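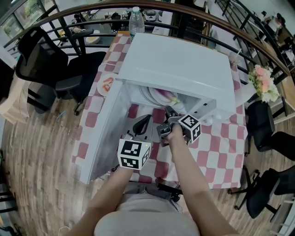

platos en el micro, mantel de cuadros

Inicio · Perfil · Archivo · Siguiendo · Salir

2007-09-21, por Theano Drakos

Hilo rápido sobre mudarse a un piso compartido, que me lo habéis preguntado varios y siempre contesto a medias. Escribo desde el tren, perdón por las erratas.

Primero: el contrato. Leedlo entero. ENTERO. El mío con Kellow tenía una cláusula de 30 días de preaviso en la página de atrás, letra enana. La vi en junio, ya firmada, claro.

Fianza. Pedid recibo con fecha y firma. Un mes, no dos. Si os piden dos, preguntad por qué y esperad callados a ver qué dicen.

Fotos de todas las paredes el primer día. Yo no las hice en el piso de Skistbridge y me cobraron 40 por una mancha que ya estaba cuando llegué. 40!! por una mancha del tamaño de una moneda.

Gastos: bote común para luz y papel higiénico. La comida, cada uno la suya. Probamos lo de compartir comida y duró 12 días, acabamos discutiendo por un queso.

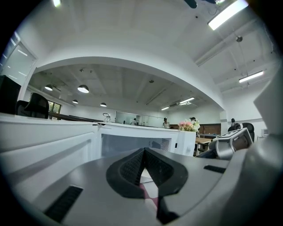

Sigo. El queso era mío, que conste.

Turnos de limpieza. Papel en la nevera, nombres y semana. Suena a campamento pero funciona. Saeed Kiani (excompañero, un santo) limpiaba el baño los domingos a las ocho con la radio puesta. Lo del baño muy bien. Lo de la radio, hablarlo antes.

Ruido: preguntad horarios ANTES de entrar. Si alguien trabaja de noche lo vais a notar vosotros, no él.

Visitas. Aquí es donde revienta todo. La pareja que viene un finde y en noviembre ya tiene cepillo de dientes, cajón y opiniones sobre la calefacción. Poned un tope de noches y que lo sepa todo el mundo.

Calefacción, ya que sale. Acordad temperatura. En Skistbridge alguien la ponía a 26 y otro abría la ventana. A la vez. Con la factura a medias.

Muebles: no compréis nada a medias. Nada. El sofá Brøndum lo pagamos entre tres y sigue en casa de uno que ya ni me saluda.

Y el casero. Todo por escrito, aunque sea majísimo. El señor Zarnoretti era encantador por teléfono y luego no se acordaba de niguna conversación.

Me dejo lo del empadronamiento, que da para otro hilo. Y lo de las llaves, haced copia y dejádsela a alguien que viva cerca.

Me bajo en la siguiente, luego contesto a los que preguntabais por avales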